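Kitchen Care > Wood and Bamboo > Utensils

Oiling bamboo and wooden utensils

Unfinished bamboo dries out with repeated washing. The surface turns rough and the tips begin to fray. Food-grade mineral oil slows this. Do not oil lacquered pieces or metal flatware.

1. Wash by hand in warm water with mild soap. Do not soak.

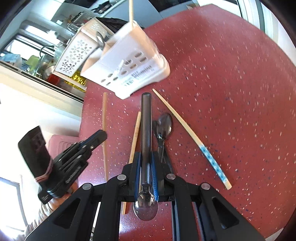 A reader at Pimgate asks whether one dishwasher cycle does any harm. One cycle rarely shows. Repeated cycles raise the grain.

2. Dry upright for 12 hours, tips up, with space between pieces.
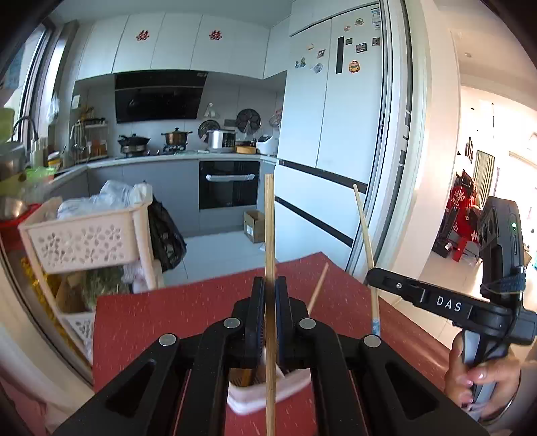

Bamboo chopsticks and a white holder.

3. Sand rough spots lightly along the grain. Wipe off the dust with a dry cloth.

4. Warm 50 ml of oil in a bowl of hot water. Apply a thin coat with a lint-free cloth.
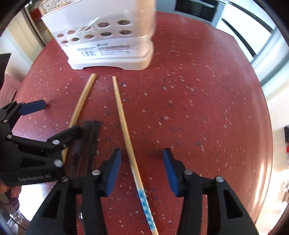
Cuautle writes that walnut oil leaves a nicer color, but it needs several days to cure and is unsuitable for anyone with a nut allergy.

5. Wait two hours, then wipe off the excess. Apply a second coat if the surface still looks dull.

6. Repeat every three months. Discard any piece that has split.
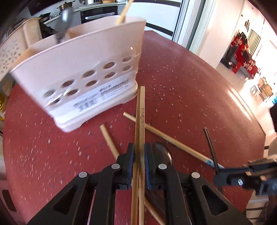
Light bamboo with faint printed markings.

Contact | © Stavura Kitchen Notes | Back to top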